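# What My Building Throws Out (and Why So Much of It Is Wrapping)

Final report, Intro to Environmental Studies
17 November 2022

So I picked household trash as my topic back when we had to hand in a one-line proposal, and I'll admit I picked it mainly because it sounded easy. You have trash, you look at it, you write it down. I had no idea how much of my fall would go into arguing with a kitchen scale.

My question was pretty simple: in a regular apartment in Gitthorpe, how much of what goes out the door is packaging, and how much is everything else? I was curious because the city switched us to the smaller gray carts in May, and everybody in my building has been complaining about overflow ever since. I wanted to know what was filling them up!

## How I did it

I got 20 households to sign up, all of them in the Miranda Street apartments (three buildings, same landlord, same pickup day). Each one kept a tally sheet on the fridge and sorted their trash into four groups: food scraps, paper, flexible plastic, and "other." Once a week I came by with the scale and weighed each group. The scale was a cheap one from Merkano and it drifted, so I started every visit by weighing the same can of beans. If the can came out wrong I weighed everything twice and used the second number. Not exactly lab quality, but my instructor said it was fine as long as I wrote it down, so I'm writing it down.

The "other" group was a mess. People put in vacuum dust, cat litter, a broken lamp (I left the lamp out of the totals), and a lot of stuff that was really paper but had food on it. Next time I'd make a separate group for dirty paper, or at least put a clear rule on the sheet.

## Bags, pouches and the living room problem

Flexible plastic is the annoying one. It weighs close to nothing, so on my scale it looks like no big deal, but it takes up a ton of space in a cart. Bread bags, snack bags, refill pouches, the bag that the other bags come in... The Masero recycling drop-off doesn't accept any of it, so all of it goes in the trash.

I also found out that people's small bins matter a lot. Most of my households had one big kitchen can and then little ones all over the place, and the little ones were where my sorting system fell apart. Folks sort in the kitchen, where the sheet is. They don't sort next to the couch.
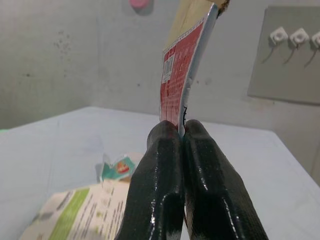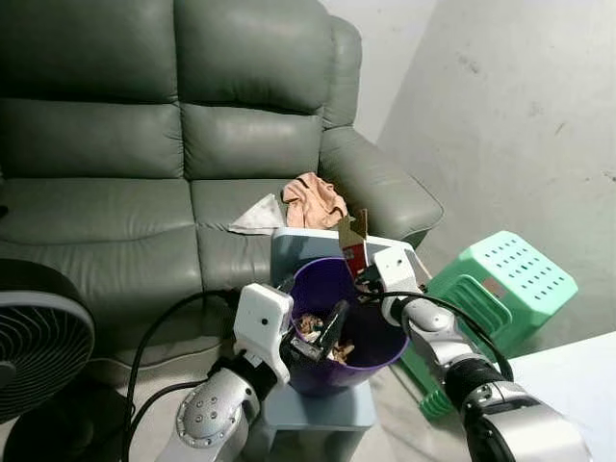 *Packaging pouch (first photo); purple waste bin on a stool by the sofa (second photo).*

## What I found

Over the whole project we logged 421 pounds of trash. Food scraps were the biggest group by weight, which surprised me and also made me feel bad about my own fridge. Paper came second. Flexible plastic was last by weight, way behind, but when I asked people which group filled their bags fastest, almost everyone said plastic.

That bugged me enough that I went back and did a volume check during the last week. I used a storage tote as my measuring cup (very scientific) and packed each group in by hand, pressing down the same way each time, or trying to. Flexible plastic jumped from last place to second. So the answer to "what's filling up the carts" depends a whole lot on whether you ask a scale or a tote.

I had 445 tally sheet entries by the end, and I threw out the ones I couldn't read. One household drew little smiley faces in place of numbers for a week and I never did figure out the system.

## Stuff I'd change

I should have measured volume from day one. I also should have picked households outside of Miranda Street, because we all shop at the same two stores and it shows. Gitthorpe has 4,000 apartments on the same cart program and I can't say anything about those from three buildings on one block.

I'd hand out a mini tally card for every bin in the home, too, bedrooms and bathrooms and all. It would be more of a pain for people, and I'd probably lose a few of them, but the numbers for paper and plastic would be a lot closer to the truth.

The tally sheet template and my weekly weights are in the appendix. The week four column for food scraps is in ounces, everything else is in pounds.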